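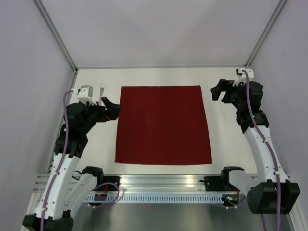
2. Before You Order: Planning and Budget

Read this section before you send the purchase form. Most of the calls we get at Fundotus after delivery are about things that should have been on the order. Section 3 covers unpacking, section 4 covers bolting down and first power.

Last revised Monday, November 18, 2024. Older copies have the wrong lead times, throw them out.

2.1 What the base price covers

The Nesitard two-arm station is sold as one line item. Base price includes:

Two arms, left and right, with grippers fitted
Tabletop, white
Front rail with mounting plates
Cable tray, fits under the rail
Brackets for the top of each arm
One cable set per arm, cut to length
Printed copy of this guide

Base price does not include:

Walls (see 2.4)
Control computer
Lights
Spare gripper parts
Shipping past the loading dock
Anything you plan to put on the table for the arms to handle

Note: The sensor for the bracket is a separate line. Quote it per arm. People order the station, see the brackets in the box and assume the sensors are missing. They weren't ordered.

2.2 Decide the task first

Do this with the people who will run the station. Purchasing can't do it alone.

1. Write down the one job the station has to do in its first month. One. Flattening a cloth, laying out a place setting, sorting small parts, whatever it is.

2. Lay the real objects out on an ordinary table. Measure the space they take up, then add the room needed to come at them from both sides.

3. Check your measurement against the reach chart in Appendix A. Use the smaller number in each row. The larger one is full stretch and the arms are weak there.

4. List every object by weight and by material. Soft goods and hard goods go on separate lists. Thin metal items (forks, spoons, flat keys) get their own list too, they need the narrow fingers.

5. Pick fingers from the list in Appendix B. Two sets minimum per arm.

6. If any object is over the load limit, stop and call. Don't order and hope.

Caution: Do not plan on both arms sharing a load to get past the limit. The limit is per arm and it stays per arm.

Note: Cloth jobs eat fingertips. The pads drag on the table top when they go in under an edge. Budget a pad set for every month of daily use, more if you run two shifts.

2.3 Floor space and power

1. Mark the station footprint on the floor with tape. Footprint is on the drawing sheet that came with your quote.

2. Mark a second line 35 inches outside the first on the front side. Keep that clear. It's for the person doing resets and for getting at the tray.

3. Check the floor. Level, hard, no carpet tile. Raised floor is OK if the building people sign off on the load.

4. Check the door. The crate does not tilt. If it won't go through upright you need the split crate, extra cost, add 3 weeks.

5. Get a dedicated outlet for the arm supplies. Second outlet for the computer and lights. Not the same strip.

6. Confirm the emergency stop will be in reach from where the operator stands. Stop button comes with the arm supply, cable for it is short. Long cable is an option, order it now, it's a pain to add later.

Caution: The arms can reach past the front rail. Taped line is not a guard. If visitors or other staff walk through the area you need a real barrier, and your safety person decides what kind.

2.4 Walls and background

Optional but most buyers end up with them. Walls on three sides, open at the front. Pale finish, plain. Keeps the background the same from day to day, keeps stray objects from going over the edge.

1. Decide on walls before the table ships. The corner frame pieces mount to the table and it's much easier with the arms off.

2. Choose wall height from the drawing sheet. Arms at full height must clear any shelf or light you hang over the station.

3. If you are adding a fixed camera, choose its spot now. Side or overhead, both work. It needs its own stand or ceiling mount. Do not hang it off the walls, they move a little when the arms move.

4. Order the walls and the tabletop together if color match matters to you. Separate batches can be off.

Note: The tabletop has some shine. If your lights are strong and straight overhead you will get glare on the top and on the rail. Diffusers are cheap. Put them in the first order.

2.5 Cables and small hardware

Cheap stuff, and it holds up more installs than the arms do.

1. Count cable clips per arm from the parts sheet and order one extra bag. Clips crack when you move them.

2. Leave a loop at the base of each arm. The cable set is cut with the loop allowed for. If you pull it tight it will fail at the connector, and that is not covered.

3. Run supply wires through the tray under the rail, not across the floor.

4. Keep one full spare cable set on the shelf. One set fits either arm.

5. Tie down small wires near the mounting plates before first power. Check that you can still see the indicator light when they're tied.

Caution: Do not use hardware store ties on the moving sections. They cut the jacket. Use the clips.

2.6 Building the budget

Use the worksheet at the back or your own. Lines we suggest, in the order they usually get forgotten:

Installation. Your own people or ours. If yours, plan on two people, and book the third for the lift only.

Training. One session comes with the station. Every session after that is billed.

Spares. Fingers, pads, clips, cable set. Put spares at 9 percent of the station price for year one.

Computer. Buy to the spec sheet. Reusing an old office machine has not gone well for anybody.

Storage. If you are recording every run, the disks fill up quicker than the plan says. Price a second drive up front.

Task objects. Cloths, utensils, boxes, whatever the job uses. Buy several of each from the same lot. When the red cloth wears out and the store only has a different red, your runs before and after won't match.

Operator hours. Biggest line after year one and most budgets leave it out. Somebody has to put the objects back after each run, start the next one, wipe the table, write down what went wrong.

Service contract. Two levels, see 2.8.

Note: If your finance office splits capital and operating money, the arms, table, rail and walls usually go under capital. Pads, clips and task objects are consumables. Ask them before you submit, some offices want teh first set of spares on the capital side.

2.7 One station or several

We get asked this a lot. Short version: buy one, run it for a quarter, then order the rest.

1. Order a single station with full spares.

2. Run the first-month job from 2.2. Keep a log of stops. Date, arm (left or right), cause, minutes lost.

3. After the quarter, go through the log. If most of the stops are object problems, fix the objects. If most are cable or clip problems, look at your install against section 4.

4. Then order the others, all with the same fingers, same walls, same lights.

Stations bought in a group of three or more ship together and get the group rate. The first station counts toward the group if the second order comes inside 12 months. Keep the original order number, we need it.

Do not mix the Nesitard with older Nineo tables in one group. Rail spacing is different and the mounting plates will not line up. Adapter plates exist but you lose reach at the back corners. If you already own Nineo tables and want to keep them, say so on the form and we'll quote arms only.

Mösli controllers: supported on the current station, not on arms-only orders. Put the controller model on the form.

2.8 Lead times and service

Station, standard crate: 9 weeks from paid deposit
Split crate: add 3 weeks
Walls ordered with the station: no added time
Walls ordered later: 17 working days
Sensors: ship with the arms if on the same order
Spare fingers and pads: from stock

June orders run slow. Factory stops for inventory and nothing leaves the dock that month. If your budget year ends in June get the order in well before, or ask for an invoice date that works for you and take delivery later.

Deposit is 35 percent. Balance on delivery.

Service, basic: phone and email, parts at list price.
Service, full: phone and email, loaner arm while yours is out, pads included. Worth it if the station runs every day. Probably not if it runs one afternoon a week.

Caution: Keep the crate. An arm sent back in any other box is not covered for shipping damage. If you have no room for the crate keep the foam inserts at least, we can send a carton for those.

2.9 Order checklist

Go down the list the day you send the form. Missing items send the order back to the queue.

First-month job written down
Objects listed with weight and material
Reach checked, smaller number used
Fingers picked, two sets per arm
Sensors: both arms, one arm, or none
Walls: yes or no, height if yes
Footprint and front clearance taped out
Door measured, crate type picked
Two outlets confirmed
Stop button cable, short or long
Diffusers
Extra clips, spare cable set
Controller model, if Mösli
Service level
Ship-to name and a dock phone number that gets answered

Send the form and the drawing sheet together, one email, both signed. You will get a confirmation with the order number. Check the finger codes on it against yours the same day. Changes after the deposit clears restart the lead time.

Go on to section 3 when the crate is on your floor. Don't open it before you've read 3.1, the arms are packed folded and the straps come off in a set order.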